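スピーカーノート「片付けを渡してみて、職場で何が変わったか」
持ち時間は短め。早口注意。水を飲むタイミングは★のところ。

## 1. つかみ

- こんにちは、Illilton の業務改善チームから来ました。今日は大きな工場の話ではなくて、机の上の話をします!
- 最初に会場へ質問。「昨日、物を元の場所に戻すのに何分使いましたか」(手を挙げてもらう。反応が薄くても待つ)
- うちは貸し会議室と研修室の運営をしている会社です。部屋が空くたびに、机の上の物を戻して、次の人を迎える。この繰り返し。
- この「戻す」仕事を双腕ロボットに少しずつ覚えてもらっているのが、社内名 Prorar というプロジェクトです。

## 2. 始める前の現場

- 対象にした部屋は7つ。月に戻す小物は3000点。
- ペン、ボトル、ペン立て、箱。一つひとつは軽いけれど、数が積み重なると夕方には腰と集中力にきます。
- 現場のスタッフに最初に話したとき、返ってきたのは「私たちのシフト、減るんですか」。当然の質問です。ここはゆっくり話す。
- その場で答えたのは、片付けの時間を減らしても、その分の勤務は減らさないという約束。紙にして休憩室に貼りました。貼った翌週から、質問の中身がぐっと具体的になったんです。「濡れたコップはどうするの」とか「裏返しの名札は?」とか。うれしかった!

## 3. 実際の作業 ★

(スライド切り替え。2枚続けて出す。話し始める前にひと呼吸) 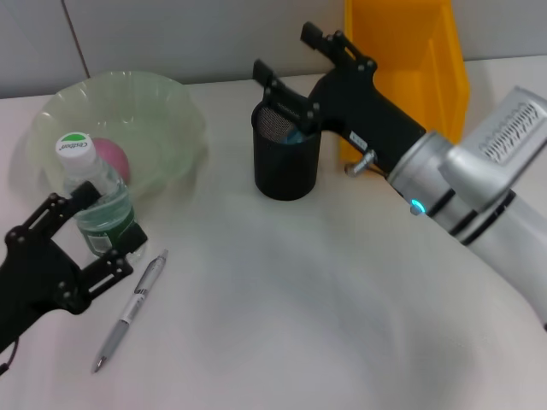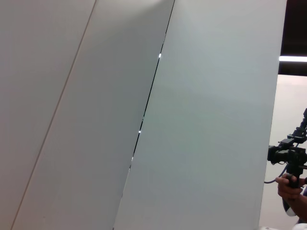
スライド7:1枚目は卓上の小物と左右のグリッパー、2枚目は手首側のカメラから

- 1枚目から。左のグリッパーは水のボトルのところ、右はメッシュのペン立ての上。人なら何も考えずに手が出る場面ですが、ロボットにとっては一つずつ全部ちがう問題です。
- 透明なボトルと細いペンが同じ机にある、ここが面白い!ボトルは透けるし、ペンは寝ている。つかみ方をそろえられません。
- 2枚目は手首の目線。大半が淡い色の平らな面で、右端にカメラの機材を握る手が見えます。頭の側から見るのと手首から見るのでは、同じ場所でもここまで世界がちがう。初めて見たとき、私はしばらく画面の前から動けませんでした。
- スタッフ向けの勉強会でも、この「手首の目線」がいちばん盛り上がります。「こんなに見えてないなら、そりゃ迷うよね」と、機械への当たりが急にやさしくなる(笑いが出たら待つ)

## 4. 人の側で変わったこと

- まず、物の定位置が決まりました。ペンはペン立て、ボトルは左。以前は人によってばらばらで、新人さんが毎回困っていたところ。ロボットのために決めたルールで、先に楽になったのは人間でした。
- 次に、新しい役割ができたこと。ロボットがつかみ損ねた物を見て、向きや置き方のコツを記録する係です。手を挙げてくれたのは、清掃歴のいちばん長い2人。
- この2人の観察が本当にすごい。「そのペン、クリップが上だと転がらないよ」と。開発側のメモには一行もなかった知識です。
- 記録は Casado という社内の共有ノートに書いてもらっています。最初は入力欄が多すぎて不評。欄を半分に削ったら、毎日書いてもらえるようになりました。
- 空いた時間は、利用者の出迎えと備品の点検に。「ありがとうと言われる回数が増えた」という声が出ています。数字は取っていないので、ここは感想として話すこと。

## 5. うまくいっていないこと

(必ず話す。飛ばさない)

- 遅いです。急ぎの入れ替えは、今も人がやったほうが断然早い。
- 見守りの当番が意外に疲れる。手を動かさずに見ているだけの時間は長く感じるそうで、交代の間隔を短くしました。
- 定位置が決まりすぎて窮屈だという意見もあります。花を飾る習慣が一度なくなりかけて、あわてて花瓶の場所を作りました。
- 止める権限は、現場の全員にあります。理由の報告は後でいい。導入初日に決めておいてよかったルールです。

## 6. これから

- 7月から、姉妹施設の Stadano でも同じやり方を試します。向こうは机の形も照明もちがうので、今からわくわくしています。
- 最初の説明会では、開発の人間ではなく、さっきの記録係の2人に前に立ってもらう予定。
- 会場の皆さんへのお願い。自分の職場で「戻す仕事」を一日だけメモしてみてください。どこに時間が消えているか、ぜひ後で教えてほしいです!

## 質疑用メモ

- 費用を聞かれたら:試験中のため総額は出せないと答える。
- 「壊したことは?」→ あります。ペン立てを倒した話をする(長くしない)。
- 小さい職場でもできるか → 定位置を決めるところまでなら、機械なしで明日から始められます。
- 時間が余ったらスライド7に戻り、手首の目線の話をもう少し。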